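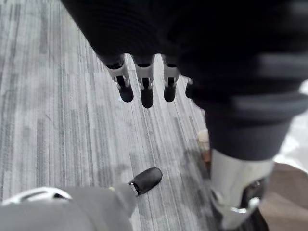 *Robotic fingers with rounded black tips, pointing down over a grey striped carpet.*

# What does a neighbourhood police officer do?

By Dexter Kowalczyk

Most police officers you see on television are chasing someone. Real officers do chase people sometimes, but there are many kinds of police job, and this page is about one of the quieter ones. A neighbourhood officer looks after one area and gets to know it well.

The area we will use is the town of Jorkness and the villages near it. Jorkness has a harbour, a market street, two primary schools and a bus station. The smallest village is Utik, where 580 people live. The biggest is Calloway, on the other side of the hill. One small team of officers covers all of them.

## Two kinds of police work

When someone rings 999 and asks for the police, the officers who come quickly are called **response officers**. They go from one call to the next. They might be at a car crash in the morning and a break-in after lunch, and they may never meet those people again.

Neighbourhood officers work differently. They go back to the same streets week after week. If something keeps going wrong in one place, such as bikes being stolen from outside the swimming pool, it is their job to find out why it keeps happening and try to stop it.

There are also **detectives**, who investigate serious crimes, and officers who work with dogs, boats or horses. Jorkness has no police horses. When one is needed for a big event it comes in a horsebox from the city.

## PCs and PCSOs

You will see two sorts of uniform on a neighbourhood team in England or Wales.

A **PC** is a police constable. A PC can arrest people, which means taking away their freedom for a while because they are suspected of a crime. There are strict rules about when this is allowed. The officer must tell the person that they are being arrested and what it is for.

A **PCSO** is a police community support officer. PCSOs do a lot of walking and talking. They have some powers but fewer than a PC, and they do not make arrests in the way a PC can. If you are lost or worried you can speak to either of them.

Every PC carries a **warrant card**, with a photograph, to prove who they are. PCSOs carry an identity card too. If a person not wearing a uniform tells you they are from the police, you can ask to see their card, and it is sensible to stay with a grown-up you trust while you do.

## A day in Jorkness

The early shift starts at 7 o'clock. First comes the **briefing**, a short meeting where the sergeant tells everyone what happened overnight. A shed was opened in Calloway. Someone has been riding a motorbike on the football field. An elderly man went missing and was found safe at his sister's house.

After that the officers decide who is going where. One goes to Calloway to talk to the owner of the shed. She looks at the lock, takes a statement and asks the people next door if they heard anything. A **statement** is a written record of what a person saw, heard or did. The person reads it through and signs it to say that it is true.

At half past eight a PCSO stands near the school on Harbour Road. Some drivers park on the yellow zigzag lines, where it is hard for them to see children crossing. Usually the PCSO asks them to move and they do.

Later in the morning there is a visit to the Wokik Centre, a hall with a café in it. The team sits at a table by the door for an hour, and anyone can come and talk. People ask about noisy neighbours, about strange emails asking for money, and about a dog that keeps getting out. A few of them want to talk about the weather. That is fine as well, and some people come back the next month with a problem they did not feel ready to mention the first time.

In the afternoon there is writing to do. Everything an officer does has to be recorded, and new officers are often surprised by how much of the shift is spent at a keyboard.

## Why do they walk?

Walking around an area is called **patrolling**, or being on patrol. Officers have cars, but you miss things from a car. On foot you can notice a broken street light, a gate that is normally shut, or a shopkeeper who looks upset.

It also means people can stop you. It is much easier to say something to a person walking past than to ring a telephone number.

There is only so far you can walk in a day, of course. To get to Utik the officers take the car, park by the chapel, and walk from there.

## Solving a problem without arresting anyone

Last July, people living near Jorkness bus station complained about noise in the evenings. Teenagers were meeting there, playing music and kicking a ball against the shelter. One panel of the shelter got cracked.

The officers could have told everyone to go home each night, and for the first week that is what happened. The teenagers went home and came back the next day.

So one of the officers asked them why they met at the bus station. They said it was dry and it had lights. The youth club had closed early for the summer, and the park was dark after the trees were left to grow over the lamps.

The officer spoke to the town council, and the branches were cut back. The Wokik Centre agreed to open its sports hall on two evenings. It cost 50p to get in, and there was room for 60 young people. The first evening was nearly empty. By the end of the month it was busy, and the complaints from the houses by the bus station had dropped, although they did not stop completely. One family still says the buses are worse than the teenagers ever were.

This way of working is called **problem solving**. The cracked panel was a separate matter. Damaging something that belongs to other people is a crime, and the boy who did it had to meet a man from the bus company and say sorry.

## Who tells the police what to do?

The police have a lot of power, so there have to be rules about how they use it. The rules are made by Parliament and are called laws. Police officers must obey the law like everybody else.

Police officers do not decide whether a person is guilty. That is the job of a court. The police collect **evidence**, such as statements, photographs and fingerprints, and the court looks at the evidence and decides.

If you think an officer has been unfair or rude, you can complain. Children can complain too, and a parent, carer or teacher can help with it. Somebody has to look into the complaint and send an answer.

## Should you be worried if an officer talks to you?

No. Officers talk to lots of people every day and most of them have done nothing wrong. You might be asked if you saw something. If you did, say what you saw. If you are not sure, say that you are not sure. Guessing can send the officers off in the wrong direction.

Some people feel nervous around the police. They may have lived in a country where the police treated people badly, or had a bad experience in this one. Neighbourhood officers are supposed to understand this and to be patient. Trust can take a long time to build up.

## How to get help

- Ring **999** if someone is in danger or a crime is happening now. It is free from any phone.
- Ring **101** if you want to tell the police about something that is not an emergency. Ask an adult to help you if you can.
- If you are lost in town, look for a police officer or PCSO, or go into a shop and ask a member of staff at the till.

When you ring 999, the operator asks which service you need. Say "police". You will then be asked where you are, so look for a street name or the name of a shop. Stay on the line until you are told you can hang up.

## Words to know

**Arrest:** to take away a person's freedom for a time because they are suspected of a crime.

**Briefing:** a meeting at the start of a shift.

**Constable:** the first rank of police officer. The next rank up is sergeant.

**Evidence:** facts and objects that help to show what happened.

**Patrol:** to go around an area regularly to keep watch over it.

**Statement:** a signed record of what someone says they saw, heard or did.

## Something to try

Draw a map of the streets near your home or school. Mark the places where you feel safe in one colour and any places you don't like in another. Next to each one write down the reason, such as "no lights" or "cars go too fast". Then show it to an adult and talk about who could help to change one of them. It may be the police, but it could be the council, the school or the people who own the building.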